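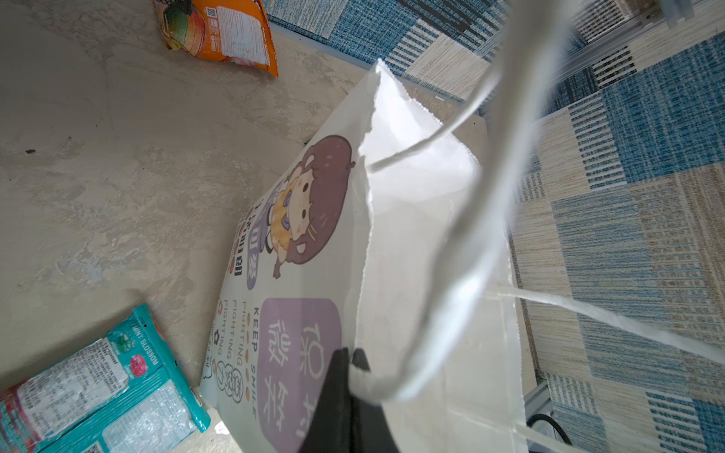
Handgelenkkamera, Griff am unteren Rand der Papiertüte, Tüte liegt auf der Seite.

10. September 2023 – Truvis-Greifset, Leihgerät von Skadero

Aufbau wie im Juni, nur mit den schmalen Fingern. Firmware auf Stand 705, vorher lief 732 vom alten Modul, die beiden Zählungen haben laut Foulkes nichts miteinander zu tun. Parametersatz neu angelegt, alter Satz gesichert unter »Caratano_alt«.

Aufgabe: Tüte am Papierrand fassen, anheben, aufrecht abstellen. Danach Snackpackungen vom Boden aufnehmen und einlegen. Heute nur der erste Teil.

Zum Griff: Die Fingerspitze kommt sauber an die Kante. Bei weißem Papier gegen den beigen Boden reicht der Kontrast für die Kantensuche aus, Schwelle bleibt auf Werkseinstellung. Der gezackte Rand der Öffnung macht mehr Mühe, die Kontur springt dort von Zacke zu Zacke. Glättung eine Stufe höher gesetzt, damit ruhiger.

Die beiden Kordelgriffe sind im Nahbereich unscharf, sobald sie sich bewegen. Die Segmentierung von Truvis nimmt sie dann teils zum Hintergrund. Belichtungszeit lässt sich im Menü nur in 2 Stufen ändern, die kürzere rauscht deutlich. Bei Skadero nachfragen, ob es über die Schnittstelle feiner geht. Im Handbuch steht dazu nichts.

Aufdruck (Comicfigur, chinesische Schrift, »KEEP SMILE«) stört die Posenschätzung nicht. Auf dem Kopf stehender Druck wird auch nicht als eigenes Objekt gemeldet, das war beim Vorgänger anders. Die Packung »MINT BLOSSOM« wird erkannt, die orange noch nicht sicher. Vorlage dafür neu einlernen.

Greifkraft: Vorgabe ist für Karton gedacht und für dünnes Papier zu hoch. Eigenes Profil anlegen, Startwert halbieren, dann in kleinen Schritten hoch.

Offen:
– Kabel auf dem Teppich am Gestellfuß festlegen
– Übergang Boden/Teppich: Höhenversatz im Modell nachtragen
– Mali Gape wegen Ersatzfingern anschreiben, 2 Paar
– Angebot Skadero: Wartung ist getrennt ausgewiesen, mit Foulkes vergleichen

Bewertung vorerst: Mechanik brauchbar, Bildteil mit Einschränkung. Kaufempfehlung erst nach dem Einlegeversuch.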